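Elektro-Check Kleingeräte und Steckdosenleisten, Büroetage Hirkora
Rundgang vor der Weihnachtspause, 18. Dezember 2023
Geprüft: Themis Kourkoulas
Sichtprüfung, keine Messung. Messprotokolle liegen bei Steltance, die kommen erst nach der Pause wieder.

Legende: OK / M = Mangel, bitte beheben / X = sofort raus / – = nicht vorhanden

Vorab: Liste ist die alte vom Oktober, bisschen umgestellt. Wo nichts dahinter steht, war auch nichts.

1. Steckdosenleisten

1.1 Gehäuse ohne Risse, keine Verfärbung – OK bis auf Teeküche
1.2 Leiste Teeküche: Gehäuse an der Stirnseite gesprungen, war mit Paketband umwickelt – X, mitgenommen
1.3 Leisten hintereinander gesteckt – M, Besprechungsraum Baudry, 2 Stück in Reihe. War schon im Oktober so. Bitte diesmal wirklich ändern, längere Leiste bestellen
1.4 Zuleitung nicht gequetscht (Tischbein, Schrank, Tür) – M, Empfang, Kabel unter dem Rollcontainer
1.5 Zugentlastung am Stecker fest – OK
1.6 Schalter rastet, leuchtet – M, Lager, Lämpchen tot, Schalter geht aber
1.7 Leiste liegt frei, nicht unter Papier oder Stoff – OK. Empfang nur weil ich vorher den Stapel Kataloge weggeräumt hab
1.8 Summe der Last auf der Leiste plausibel – OK, Teeküche siehe 3

Zu 1.7 noch: auf dem Tisch geht so eine Leiste in Ordnung, solange keine Tasse und keine Gießkanne danebensteht. Auf dem Boden bitte an die Wand, nicht in den Laufweg. Die Reinigung fährt da mit dem Wischer durch.

2. Ventilatoren, Ladegeräte, Kleinkram auf Tischen

2.1 Schutzgitter vollständig, sitzt fest – OK
2.2 Steht stabil, kippt nicht beim Antippen – M, einer am Fenster wackelt, Fuß verbogen
2.3 Rotor läuft frei, schleift nicht – OK
2.4 Staub am Gitter – M, fast alle. Pinsel reicht, vorher Stecker raus
2.5 Ladegeräte: Gehäuse ganz, Stifte gerade – OK
2.6 Ladekabel ohne Knick am Austritt – M, 2 Kabel aussortiert, lagen in der Schublade am Empfang
2.7 Ladegeräte, die keiner benutzt, ausgesteckt – M

Ventilatoren braucht im Dezember kein Mensch, kommen trotzdem auf die Liste. Im Sommer stehen die dann plötzlich überall und dann ist keine Zeit. Wer einen auf dem Tisch hat und nicht braucht: sauber machen, Kabel locker wickeln (nicht um den Fuß zerren!), ins Lager oberes Fach. 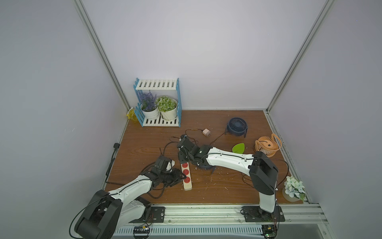 Kabelwege auf den Tischen sind generell das, wo ich am meisten schreibe. Also nochmal: Kabel nach hinten weg, nicht quer über die Platte, nicht über die Kante hängen lassen wo einer mit dem Stuhl dran hängen bleibt. Klett statt Kabelbinder, Kabelbinder werden immer zu fest gezogen und dann drückts die Isolierung ein.

2.8 Kabel über Tischkante – M, Empfang und Platz neben dem Drucker
2.9 Kabel im Laufweg – M, Flur, Lichterkette!! siehe 5
2.10 Prüfplakette lesbar – M, bei einigen abgerubbelt, Steltance soll neue mitbringen

3. Teeküche

3.1 Wasserkocher: Deckel, Kontaktteller, Kabel – OK, aber entkalken
3.2 Kaffeemaschine Mindetti: Tropfschale, Stecker – OK
3.3 Toaster: Krümelschublade – M, voll. Wirklich voll. Gleich ausgeleert
3.4 Mikrowelle: Türdichtung, Lüftungsschlitze frei – M, obendrauf Servietten, weggeräumt
3.5 Wasserkocher und Toaster an einer Leiste – M, bitte direkt in die Wand, sind genug Dosen da
3.6 Steckdosen neben der Spüle: Klappdeckel – M, einer fehlt, Hausverwaltung Bescheid geben
3.7 Löschdecke an ihrem Platz – OK

Ersatzleiste für 1.2 liegt noch keine da. Bis dahin Kaffeemaschine an die Wanddose links, geht.

4. Pflanzen, Wasser, Sprühflaschen

4.1 Pflanzen nicht über oder direkt neben Steckdosen – M, Fensterbank Baudry, die große
4.2 Untersetzer unter echten Pflanzen, nicht übergelaufen – OK
4.3 Kunstpflanzen: Abstand zu Lampen und Heizlüftern – OK, abstauben
4.4 Sprühflaschen beschriftet – M. Wenn nix draufsteht, weiß hinterher keiner ob Wasser oder Reiniger. Edding liegt am Empfang
4.5 Sprühflaschen nicht im selben Fach wie Ladegeräte – OK
4.6 Kleine Regale standfest, Schweres unten – OK

5. Weihnachtsdeko

5.1 Lichterketten für innen, Trafo nicht zugedeckt – M, Flur, Trafo lag unter Watte. Watte weg
5.2 Kette im Flur quer über den Boden – X, abgebaut, hängt jetzt an der Garderobe
5.3 Echte Kerzen – –, gut so
5.4 Deko nicht vor Fluchtwegschild – M, Stern umgehängt
5.5 Zeitschaltuhren funktionieren – OK, eine ging eine Stunde vor

6. Vor der Pause, letzter geht durch

6.1 Alle Leisten mit Schalter auf aus, außer Kühlschrank und Serverecke
6.2 Wasserkocher leer, ausgesteckt
6.3 Ladegeräte raus
6.4 Lichterketten aus, nicht nur Zeitschaltuhr
6.5 Fenster zu, Heizung auf Stern
6.6 Feuerlöscher frei zugänglich, Flur war OK, im Lager standen Kartons davor, sind weg

Stromzähler Unterverteilung abgelesen: 2,493, Stelle hinterm Komma stimmt so, der Zähler ist neu. Nach der Pause wieder ablesen.

Kosten: Neue Leisten und Klettband, 200 Euro sind freigegeben, sollte reichen. Bestellung mach ich, bitte keiner auf eigene Faust im Baumarkt was holen, wir hatten dann letztes Mal lauter welche ohne Schalter.

Offen bleiben 1.3, 1.4, 2.2, 3.6, 4.1. Rest ist erledigt oder Kleinkram den jeder am eigenen Platz selber machen kann. Nachkontrolle nach der Pause, ich komm unangemeldet.
T. K.

Kommentare (4)

empfang_vorne
Container ist verschoben, Kabel liegt jetzt dahinter. Kataloge leider wieder da, Lieferung kam grad.

Jörn
Zu 2.2, der wackelige am Fenster ist meiner. Kann man den Fuß zurückbiegen oder gleich weg damit?

Themis Kourkoulas
@Jörn weg. Gebogenes Blech bricht irgendwann. Stell ihn mir ins Lager, Zettel dran.

MiraB
Kann in die Liste noch der Heizlüfter unter dem Tisch im Baudry? Den hat wohl keiner gesehn, steht ganz hinten an der Wand. Läuft laut und riecht beim Einschalten komisch. Hab den Stecker erstmal gezogen.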